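Workshop notebook, Vurkstead, May
Stavevow glue, second go

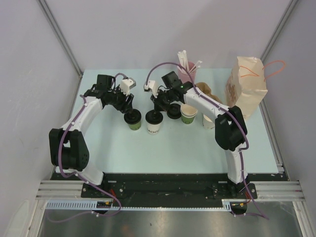 I still don't believe the claim on the tin. Mamo says Stavevow holds end grain without a dowel, and he has now said it so often that Feven Negussie asked me to test it properly before we order more for the stool job. So, 2 batches, same ash offcuts, same clamps. One batch Stavevow, the other our usual Ondska white.

Glued up at 10.40. Room felt cold but I didn't write down the temperature, which was daft, as the leaflet makes a fuss about it. Clamps left on for 126 minutes. The leaflet says 100 is plenty. We'll see.

Hung the bucket off each joint and added sand until it went. Best Stavevow joint let go at 908 g of sand plus the bucket (bucket not weighed, must do that). Best Ondska joint went a bit before that. Feven thinks the gap means something. I think one good joint in a batch means I cut one good joint. The worst Stavevow piece came apart in my hand while I was unclamping it, and I'm not leaving that out of the write-up whatever Mamo says about my brushwork.

Broken faces: Stavevow leaves a yellowish skin, shiny in places, hardly any torn fibre. To me that says the glue never got into the wood. Mamo reads it as too much clamp pressure. Could be. He also blamed the clamps last time.

Squeeze-out is a pain to clean. Damp rag smears it, scraper drags. It would show under oil.

Still to do: weigh the bucket, size the end grain first and repeat, leave one set overnight, and find out how old the tin is. No order until then.

Notebook queries: ask at the Vurkstead bench office | © Vurkstead workshop | Back to top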